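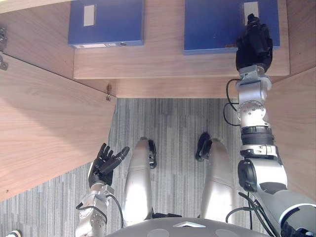

Preparing Binders for Shelf Storage

This page sets out how departmental binders are prepared, labeled and shelved at the Curnstead records office. It applies to all paper files kept in box files or lever binders, including those transferred from the Skatberg site. Staff should read it in full before moving any file from a desk to the main shelves.

Before you begin

You will need the file list for your section, blank adhesive labels, a black permanent pen and a soft, dry cloth. Clear a flat surface large enough for two binders to lie side by side. Files marked for destruction follow a separate procedure and should not be included.

Step 1. Check the contents

Open the binder and compare the papers with the file list. Remove rubber bands, plastic sleeves and loose paper clips. Staples may stay in place unless they are rusted. A standard binder holds up to 400 sheets; if yours holds more, divide it at a natural break, such as the end of a quarter, and number the parts.

Step 2. Label the cover and the spine

Each binder carries two labels. The cover label shows the section name, the subject and the years covered. The spine label shows the file number only, written in figures large enough to be read from a standing position. Do not write directly on the binder, and do not place a new label over an old one. Peel off the old label first and wipe away any residue.

On box files with a finger hole in the spine, keep the label clear of the hole.

Step 3. Lay the binders flat

Binders waiting to be checked are laid flat on the desk shelf with their spines facing the person who will check them. Place them side by side and do not stack them. Keep the cover labels uppermost.

Step 4. Have the labels checked

A second member of staff compares both labels with the file list and initials the list. Corrections are made at this point – not after shelving.

Step 5. Move to the main shelves

Carry no more than two binders at a time, with one hand under the lower edge. Stand them upright in file number order, leaving enough space on each shelf to draw a binder out without pulling its neighbors. Numbers 1 to 1,000 are kept in the Pelupessy room and numbers 1,001 to 1,740 in the corridor bays.

Missing or damaged binders

Replacement binders are kept in the supply cupboard and are issued on Monday mornings. Report a missing file to Vlasta Gajdoš, Records Section, giving the file number and the date it was last signed out.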